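Ladefoged Hall Craft Sale: Walk-Through Checklist and Comments
Checked by Þórey Lauritsen, comments added for stallholders
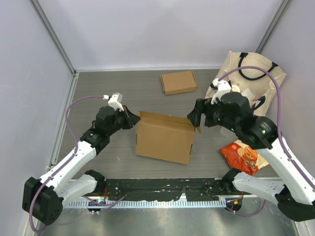
What a difference a proper walk-through makes! We went round the whole hall before the doors opened for the December sale, and I loved seeing how much better the layout has become since we moved the bakers to the stage end. Most of my notes concern packaging, so please read those first. A brown box with its long flap creased and standing up away from the body won't sit flat under another one, so press the flap down and tape it before you stack. The same goes for little corner tabs that stick out, which snag sleeves and tablecloths like you wouldn't believe.

1. Main doors and side exit
OK. Both open fully and the side exit has a clear path. Lovely wide space there now, please keep it that way (no coat racks, however tempting).

2. Aisles
OK after a fix. The Zerkovo pottery stall had drifted into the middle aisle. Ketill Riis moved it back and it looks even better against the wall!

3. Stacked stock
Needs work. Stacks stay at shoulder height or lower. Heavy things on the bottom. Two stalls had jars on top of knitwear.

4. Extension cords
Needs work. One cord ran across the walkway by the Zoda soap table. Taped down for now, but bring a longer one and run it along the wall. No plugging one power strip into another.

5. Tables
OK. All 20 folding tables have working leg locks. Table by the piano wobbles on the old floorboards, so a wedge is in place. Leave it there, please.

6. Hot drinks
OK. The Clirnton urn is on the tiled side and the lid clips shut. Fantastic cocoa, by the way.

7. Fire extinguishers
One OK, one blocked. The kitchen one was hidden behind aprons. Aprons are now on the hooks.

8. Candles
Battery only. I know, I know, but the battery ones look gorgeous on the wreath stall.

9. First aid kit
Short on bandages. Ketill is picking up a box of 70.

10. Closing up
Urn off, cords unplugged, flattened cardboard to the shed. Keys go back in the office drawer by 8 p.m.

Items 3 and 4 get a second look before opening.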